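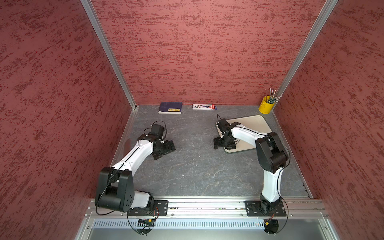 Search news and reports Go

Omden brings two-armed robot cells to its returns hall in Brillmont, with all packing and checking staff staying in their jobs

Reading time: 6 minutes

BRILLMONT – Omden, a company which handles returned goods for online shops, announces that it has started to use two-armed robot cells in its returns hall in Brillmont. The cells were developed together with Hwang Automation and they are now used on the small-goods line, where books, stationery, hand tools and kitchen articles are taken out of their parcels, looked at and sent on.

The hall in Brillmont has 84 employees. All of them keep their employment, and the agreement with the staff council about this point was signed before the first cell was delivered. The agreement says also that no employee can be moved to another shift because of the robots without giving his or her consent in writing.

The work on the small-goods line has always been the most tiring one in the building. A person stands at a table, takes an article from a bin, turns it to find the label, puts it in front of the scanner, turns it again to see if there is damage, and puts it in one of several trays. In a normal shift this is repeated many hundreds of times. The articles are light, so the work was for a long time considered easy, and it was given to new employees. But the company doctor reported to us every year the same complaints about wrists and shoulders, and the line had the highest number of sick days in Brillmont.

"We did not start from the wish to have robots," said the operations manager of Omden. "We started from a list of complaints which was too long. First we bought better tables and we changed the breaks. It helped a little. The turning movement was still there, and it is the turning which hurts people."

How the work is divided now

Each cell has two arms which are fixed on a rail at the front and face toward each other. The gray floor of the cell is the working area. An employee lays the articles in the cell, and the arms grip them, turn them and place them. When an article is soft, very thin or has an unusual form, the arms often cannot handle it well, and then the employee takes it over. The decision about the condition of an article – can it be sold again, must it be repaired, must it be recycled – is made by a person in all cases. Omden does not plan to change this.

The first weeks were used only for practice. The employees of the small-goods line guided the arms by hand controls, and the movements were recorded, so that the system could learn from them. Those who took part received paid training of 48 hours, and it was done inside the normal working time. In total 1561 guided movements were recorded before the first cell was allowed to work on customer goods. Every recording was looked at by the employee who made it, and he or she could delete it without giving a reason.

It was in this period that the staff changed many things which the engineers had planned differently. The pattern of the floor was discussed for a long time. A plain white floor was used in the beginning, and the arms learned quickly on it, but they became unsure as soon as they had to work at another table. The employees proposed to practice with surfaces of different patterns and colors, as they find them also on the different tables of the hall. The articles were exchanged more often too, and they were placed at angles, as they really come out of a bin. It is a small detail, but the arms made fewer mistakes afterwards.

A second change was about glossy goods. Serving boards, trays, glass and polished stone reflect the lamps of the hall, and the reflection moves when the arm moves. A person understands this at once and bends the head a little to the side. The camera near the gripper has no such habit, and it had to be shown again and again from which direction it is better to come closer.

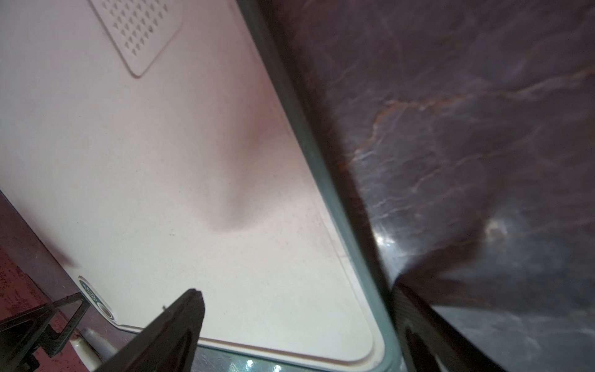

The kitchen articles therefore got their own part of the training plan. Two employees with many years on this line chose the pieces for it, and they took on purpose the ones which they themselves do not like to handle. The speed of the arms was reduced for these pieces. Omden accepts that the cell is slower here than a person, and the shift plan takes it into account.

What changes for the employees

The biggest change is the place where people spend their hours. Before, one employee stood at one table for the complete shift. Now the work goes in a rotation: a part of the day at the cell, a part at the checking desk, a part at the repair table. The rotation is written by the teams themselves, and it hangs next to the entrance of the hall from Tuesday on for the following week.

At the cell the employee lays in the articles, watches the arms and stops them when it is needed. The stop button can be used by everyone, and using it is not recorded under the name of a person. This was an important wish of the staff council. In the first plan of the software each stop was saved together with the number of the employee, and this function has been removed by Hwang Automation.

The repair table is new. Many returned articles have only a small fault – a missing screw, a loose handle, a bent box – and in former times there was no time to deal with them. They went to recycling. Because the turning and placing is now partly done by the arms, the teams have hours for repair, and many of these articles can be sold again. In the test period 230 articles were repaired in this way. Employees who work regularly at the repair table are paid in the higher wage group, the same one which applies for the checking desk.

The wages of the other employees on the line are not reduced. The output bonus, which was calculated per article and per person, has been replaced by a fixed amount for the whole team. Not all employees were happy with this, and it should be said openly. Some of the fastest workers earned well with the old bonus. For them there is a transition rule: they receive the average of their earlier bonus for one more year, and after it the rule will be discussed again with the staff council.

"I was against it, and I said it in the meeting," said a member of the staff council who works in the early shift. "I am still careful. The arms drop things, they stop sometimes and one must wait. But I go home in the evening and I can open a jar of jam. For two years this was difficult for me. So I say, let us look again next year, with the numbers on the table."

Open points

Omden wants to report also what does not yet work. The cells need more care than was expected. The cables of the arms have to be looked at before each shift, and the grippers must be cleaned often, as glue from labels stays on them. At present this is done by the technical department, and it costs time in the morning. Some employees asked to be trained for this task, and a course is in preparation.

The noise is another subject. The arms themselves are quiet, but several of them in one room make a tone which some people find unpleasant. Panels for the ceiling are ordered. Until they are mounted, employees can ask for a place which is further away from the cells.

Thin packages on a flat surface are still the most difficult articles. The gripper needs an edge to hold, and a flat card box offers almost nothing. For the time being these go directly to a person.

Next steps

The test period in Brillmont ends in December. After this, Omden and the staff council will look together at the sick days, the number of articles handled and the results of a survey which all employees of the line can answer without giving their name. The results will be shown first to the staff and later published on the website of the company.

If the results are good, the returns hall in Aston will be the next location. In Aston the hall is older and the tables are closer together, so the cells cannot simply be copied from Brillmont. A group of employees from Aston has already visited the small-goods line for two days and tried the hand controls. They brought back a list of questions, most of them about the breaks and the lighting, and the answers will be part of the planning.

About Omden

Omden receives, checks and forwards returned goods for online shops. The company has returns halls in Brillmont and Aston.

About Hwang Automation

Hwang Automation builds two-armed work cells for small goods and trains the employees of its customers at their own place of work.

Journalists who want to visit the small-goods line in Brillmont are asked to contact the press office of Omden at least one week in advance. Visits are possible in the early shift. Please wear closed shoes.

Last updated: Tuesday, 9:40 a.m.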